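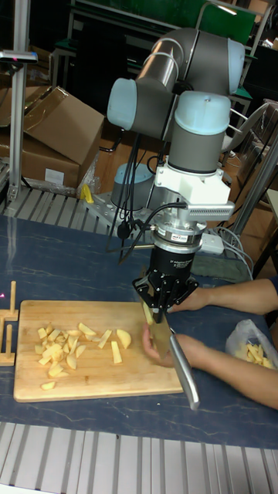
Cutting in progress: wedges, thin sticks and a few irregular chunks on the board, sticks in the bag.

How to Cut a Pile of Potatoes into Fries Without Losing Your Temper or a Fingertip
By Tavion Ridgeway

Every September I get the urge to make fries at home, and every September I remember that a potato is round and a fry is square, and that the difference has to be made up by me, with a knife. If you own one of those wall-mounted lever cutters, congratulations, go enjoy your afternoon. The rest of us have a board.

What you need

Potatoes, the big starchy kind. I buy mine from the Hutelness farm stand, where they come in two sizes, "fine" and "you carrying that yourself?" Get the second kind. Three large ones will feed two adults, or one adult who is standing up at the counter.

A wide-bladed knife, sharper than you think it needs to be. A cutting board that stays put (lay a damp dish towel under it). A clear plastic food bag for the finished sticks. A bowl of cold water, if you're going to soak them, and you should.

Step 1. Peel, or don't

Skin-on fries are a perfectly respectable choice. I peel, out of habit and because my Rätsep peeler cost enough that I feel it should be working. Rinse the potatoes afterward and dry them well. A wet peeled potato has about as much grip as a bar of soap.

Step 2. Make a flat side

Slice a thin slab off one long side and roll the potato onto it. Now it sits still. Skip this and you'll be chasing it across the board with a blade in your hand, which is a bad way to find out where your dish towel went.

Keep the slab. It goes in the odd-bits pile, and the odd-bits pile gets its own section below.

Step 3. Planks, then sticks

Cut the potato lengthwise into planks. I go for 3/8 inch. Stack two planks, three if you're feeling bold, and cut lengthwise again. Keep the tip of the blade low and let the rest of it do the work. Curl your guiding fingers under so the knuckles face the knife.

For more control on short pieces, pinch the blade itself between thumb and the side of your first finger, up by the handle, with the other fingers wrapped behind. It feels wrong for one potato and fine after that.

Don't measure each stick. I went through a phase with a ruler. It added 50 minutes to dinner and the fries tasted like fries.

Step 4. Bag as you go

Once the pile covers half the board, stop and move the good sticks to the bag. You will want to do just one more potato first. The pile will then slide under the knife, and you'll be cutting things that were already cut.

Leave the bag open and lying on its side next to the board, so you can push sticks in with your hand. Scraping with the sharp edge of the knife dulls it; flip it over and use the spine.

Step 5. Soak

Tip the bag into cold water and leave it for an hour. Drain, then dry the sticks on a towel until you're bored, and then for another minute. The Jodovov method, named for the diner where I washed dishes and learned very little else, calls for a second rinse before drying. I do it when I remember.

The odd bits

You'll have wedges, slivers and chunks that belong to no known family of fry. Sort them by thickness. Thin ones burn while the fat ones are still raw in the middle, so cook them on separate trays. Chunks can go into soup. Slivers go on the hottest corner of the tray for 5 minutes and never make it to the table.

If you're not cooking right away

Keep cut potatoes covered in cold water in the fridge and use them within a day. Left out in a dry bag they turn gray, then brown. My neighbor over in Ondodmont freezes hers after a quick blanch and swears by it. I have had her fries and will be trying this.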